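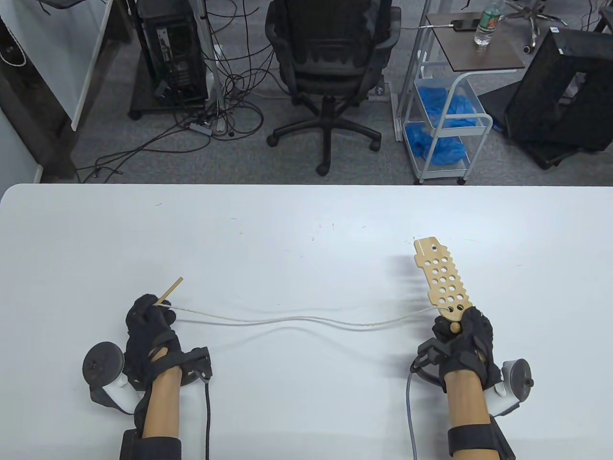

장비 설정·유지보수 > 장갑형 입력 장치

제목: 끈 꿰기 작업에서 왼손 좌표가 밀립니다
작성자: 루세로S
Apr 13, 2018

Brunner 셀 쪽에 보낼 양손 동작을 장갑으로 따고 있습니다. 작업은 구멍 뚫린 나무판에 흰 끈을 꿰는 것이고, 오른손으로 판 손잡이를 잡고 왼손으로 끈 끝을 집습니다. 컨트롤러는 양쪽 다 손 바깥쪽에 고정했습니다.
시작할 때는 맞는데 300프레임쯤 지나면 왼손만 안쪽으로 밀립니다. Wavport 로그에 끊김은 없습니다. 장갑 영점은 작업 전에 한 번 잡습니다.

답글 1
작성자: pallska_mansilla

스트랩부터 보세요. 끈을 당길 때 손등이 굽으면서 컨트롤러가 장갑 위에서 돌아갑니다. 장갑 끈만 조이면 소용없고 컨트롤러 밴드를 따로 조여야 합니다. 저희는 주먹을 쥔 상태에서 조입니다.

답글 2
작성자: 하라J

저는 케이블에 한 표요. 케이블이 상판 모서리에 걸리면 손목 모듈이 당겨집니다. 앉은 자세에서 팔을 끝까지 뻗어 보고 여유를 확인하세요.
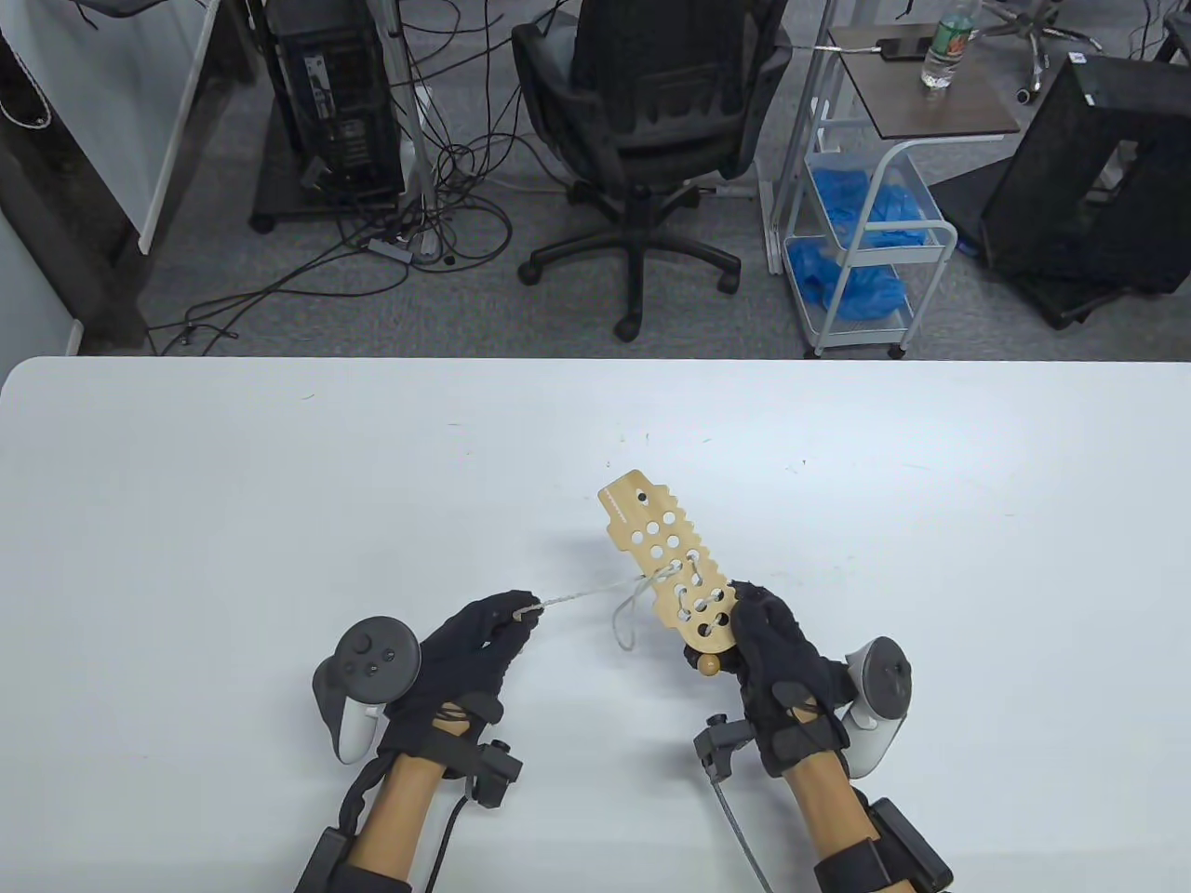

그리고 끈을 뽑을 때 왼손이 판에서 옆으로 꽤 멀어집니다. 여유는 그 위치에서 재야 합니다. 손을 모은 자세에서 재면 늘 모자라요.

답글 3
작성자: pallska_mansilla

케이블이면 값이 튀지 조금씩 밀리지는 않습니다. 로그도 깨끗하다고 하셨고요.

답글 4
작성자: 하라J

모듈이 장갑 위에서 미끄러지면 조금씩 밀립니다. 저희 장비에서 두 번 겪었고, 로그에는 아무것도 안 남았습니다.

답글 5
작성자: Z.Appiah

영점 자세도 적어 주세요. 손바닥을 펴고 잡았는지, 집는 자세로 잡았는지에 따라 엄지 쪽 값이 다릅니다. 12월 펌웨어부터는 두 자세를 따로 저장할 수 있습니다.

답글 6
작성자: 루세로S

영점은 손바닥 편 자세로만 잡았습니다. 밴드를 주먹 쥔 상태로 다시 조이고 1,198프레임을 돌렸더니 밀림이 줄기는 했는데 없어지지는 않았습니다. 왼쪽 케이블은 아직 손대지 않았습니다.

답글 7
작성자: 하라J

그럼 다른 건 그대로 두고 케이블만 바꿔서 한 번 더 돌려 보세요. 팔뚝 스트랩 밑으로 넣고 손목 쪽에 고리를 하나 남기면 됩니다.

답글 8
작성자: 솔레닷B

저도 Ustis 현장에서 같은 증상이 있습니다. 저희는 오른손이 밀립니다. 결과 나오면 올려 주세요.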